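# Mesa Skirnel blanca, dos semanas de uso

Comprada un jueves, montada esa misma noche. Voy rápido que tengo que salir. 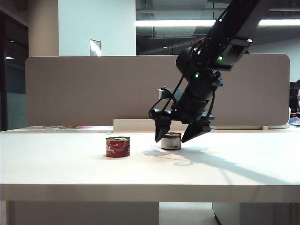

*La Skirnel con dos latas encima y la mampara beige detrás.*

**Tablero.** Blanco, liso, canto delantero grueso. Me gusta más de lo que esperaba. Café, tomate, rotulador de pizarra: todo sale con un trapo húmedo. El permanente no, ni con alcohol, queda una sombra gris. Las latas arrastradas no rayan, las he movido mil veces. Un destornillador sí raya, comprobado.

**Reflejos.** Con la lámpara encendida las sombras se marcan mucho en el blanco. Para leer etiquetas pequeñas va bien, para pantalla cansa un poco. Yo bajé la luz y listo.

**Montaje.** 11 tornillos por lado y una llave que se dobla. Usad la vuestra. Las instrucciones, flojas, el paso de las patas esta al revés. Me ayudó Aurel Anghel y aun así casi dos horas.

**Estabilidad.** Bien. Si te apoyas en la esquina cede algo, nada grave. Suelo torcido = tocará calzar.

**Mampara.** Tapizada, esquinas redondeadas, beige. Es aparte, de Lenik. Quita algo de ruido, no milagros. Coge polvo, pasadle el cepillo. En gris no la tenían, lástima.

**Debajo.** Cabe un mueble bajo y quedan huecos a los lados para barrer. Medid antes, el mio entró justísimo.

**Precio.** 127 en Brisel, envío incluido. La caja llegó con un golpe, la mesa no. La Dumitrescu que miré antes era más bonita pero con el canto fino, y esos se desconchan enseguida.

A favor: limpieza, canto, precio.
En contra: la llave, las intrucciones, el permanente.

Nota: 8/10. La volvería a comprar, con mi propia llave a mano.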